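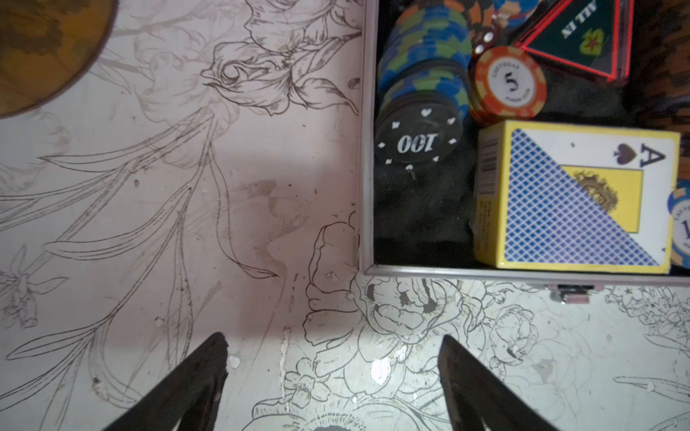

An open poker set on a flower-patterned table.

Shared games deserve a place in the public rooms of Dastthorpe. When the Solberg reading room reopened in February, its lending shelf held 131 games, and members borrowed them 746 times before summer. The council now proposes to remove any set that includes betting chips. We consider this a mistake. A chip marked "100" buys nothing at a library table. It teaches players to count, to wait and to lose with good manners. Rules against playing for money already exist and should be enforced. The shelf itself should stay open until 9 p.m., as members were promised, with its card games and poker sets included.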